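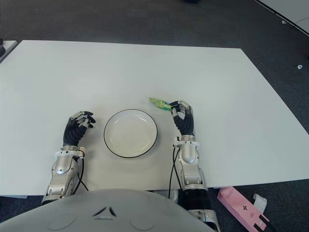

White plate with a black rim, on the table.

Fliltwood Open Match Records

Print | E-mail this page
Search this site Go

Results from the Fliltwood Open table tennis tournament, typed up from the paper score sheets. The main file has 3481 matches, one per row. Maintained by Anas Bouzid and Sanaa Morsy. Last updated October 14, 2021.

Files

matches.csv: player IDs, round, game scores, winner
players.csv: name as printed in the program, club, playing hand
draws/: the main draw for each year, 128 places, byes marked BYE

Scores are written from the winner's side, so 11-8 means the winner of the match took that game. A lost game reads 8-11. Walkovers have an empty score and a W in the status column.

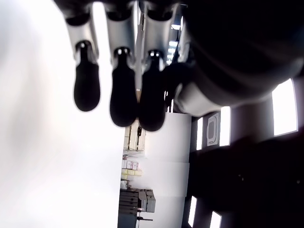

Retirements keep the points played up to the stop, with an R in the status column. Do not use them for average game length. Club names were changed over to one spelling each, and both Doucet teams share a single code.

Known problems

Qualifying rounds at Praltton are missing the umpire names. Two sheets from the June weekend were water damaged and Souad Fawzy filled in the game scores from the club bulletin. Those rows are flagged in the notes column.
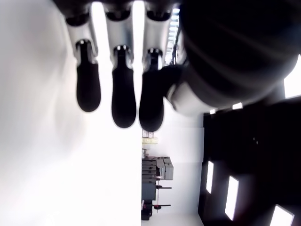

Corrections

Open an issue with the match ID and a scan of the sheet. Adel Ait Ali checks them before each release. Please don't edit the draw files by hand, as they are built by the script in tools/.

This site uses cookies. Accept | Read more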